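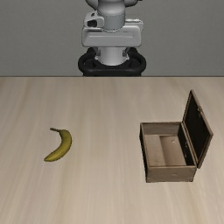
Does the time at the screens count as line time, one reader wrote after our last gallery went up, or is it extra on top of the shift? And who decides when the arm is ready to come down to the floor?

It counts as line time. As for the second question, the packers on the line decide together with the cell technicians, and either side can say no. That was agreed in November and it has not changed.

Gallery: The Pastor cell at Utaner

Utaner packs fruit and gift boxes for Pruvurora. Until this year all of the packing was done by hand at three long benches. One bench is being changed over to a robot cell, called Pastor on the work orders, and every new job is tried in simulation before anyone sets up the real arm. This page shows the work as it stands now, for those on other shifts and at the Wollico site who have asked what is going on.

On the screen: the white arm at the back of the table, one banana on the left, and a wooden box on the right with its lid open. Rendered in simulation.

The same table: bare wood between the banana and the box. The light is even and the background is plain gray.

About the work

A job starts with a packer, who writes down how it is done by hand. For fruit this means where to hold it, how hard, and which way it should lie in the box. The first sheet we got back ran to 16 lines. Most of those lines were things the technicians had not thought to ask about, such as what to do with a box whose lid will not stay up.

The job is then run 400 times in simulation with the fruit and the box moved between runs. A packer sits with the technician for the review and marks any run that would have meant a bruised banana or a knocked lid on the bench. Bad runs go back with a note.

What has changed for people

There is less lifting at the converted bench and more checking. Some packers like the screen work and some have asked to stay on hand packing, and both are possible for now. Two benches remain as they were.

Review sessions last 38 minutes and are followed by a break away from the screen. They were longer at first — people said they stopped noticing things near the end.

Pay grades for review work are still being discussed. Those trained on the cell keep their bench rate in the meantime.

Breaks on the converted bench are no longer tied to the belt. The other two benches keep the old break times.

Wollico will get the same setup if the cell passes its floor trial. Questions for the next page can be left in the box by the time clock or sent through the shift office before 3 p.m.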